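How many demos before you stop? (hand-held gripper, small tasks)
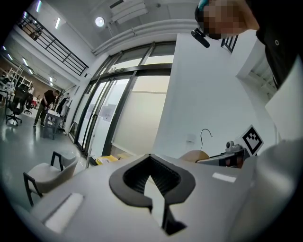 jadwiga_m
24 Aug 2022
So we're at 1,518 demos for "put the cup on the saucer" and the policy still treats the saucer as a suggestion. My plan was to keep recording until it got better or I retired. Is there a number where you people stop and blame something else?

slotcar
Depends. How many people are collecting?

jadwiga_m
Four. Two of them are careful. I'm one of the other two.

plumbob7
I'd throw half of it out. We did that at Lenside after one guy had spent all of November doing every pickup left to right, same speed, like he was stamping passports. Beautiful data. The thing fell apart when we turned the table.

slotcar
Disagree with throwing anything out. Storage is cheap, and your passport guy is fine if you mix him in with slobs. Record 20 more from each person with the cup starting somewhere stupid, retrain, then look.

plumbob7
"Look" is doing a lot of work there. If half the set is people fumbling the grasp and going back for it, the model learns to fumble. Ours got very good at it.

slotcar
Going back for it is the part I'd keep! How else does it learn to recover?

nygard_fan
Boring question, did you recheck the calibration? We lost a week on the Nygård set arguing about diversity and the marker had been stuck on crooked.

jadwiga_m
I checked it in the spring. I can hear how that sounds.

plumbob7
Check it again, then throw half of it out.

jadwiga_m
Checking tomorrow. Throwing out nothing until slotcar and plumbob7 have settled this, so see you all at retirement.

Print this thread | E-mail this thread

Related threads
Plammont export drops the last second of every demo
Gripper width reads 7 mm when closed
Kandico: anyone got the task splitter working?
Paying people per demo, a cautionary tale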